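Projection notes, Wornberg screening
November 21, 2007

The documentary series at Wornberg College closed last night with a film on how school textbooks get adopted. I ran projection and handled the discussion sheet. The program started at 7 p.m. in the Pellegrini lecture room, the smaller of the two halls the education department books in November.

The disc was standard definition, letterboxed. I set the projector to zoom, which trimmed the lower line of the subtitles, and went back to the native setting after the first reel change in the menu. Sound came from the left channel only until the adapter was reseated.

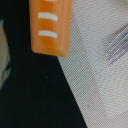

Does a campus group need a separate license to show a documentary it already owns on disc? In our case it did, and the distributor, Sovine, sold us public performance rights with the educational copy.

The film's middle section follows one district through a 900-page review binder. It spends too long on the hearings and too little on the teachers who had to use the books. The print run of 3,000 copies is mentioned once and dropped.

Discussion sheets are in the department office, filed Under "Media and Schooling." The spring list is not set.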